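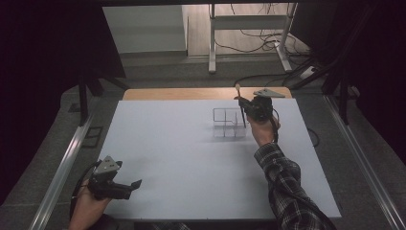
Vy Đàm wore the Clalora nicotine patch for 19 days and says it stayed on for most of them, though it itched by the evening and she still wanted a cigarette with her coffee.

Reviews like hers are more use than the box, which promises "steady calm all day" and leaves it there. Clalora comes in packs of 7, in 4 strengths. The maker, Tronstead, says most smokers should start on the strongest - a convenient view for a firm that charges more for it. Ask a pharmacist first, above all if you are pregnant or have heart trouble.

We asked Tronstead for the trial behind its "twice as likely to quit" claim. It sent a two-page summary with no mention of how many people dropped out. The full paper was promised for November and has yet to reach us.

Patches in general can help. Whether this one earns its higher price is another matter.

Reading time: 2 minutes
4 comments | 19 shares

Related items
Foltska mint lozenges
Trình nicotine gum, sugar free
Stop-smoking apps: what do they do with your data?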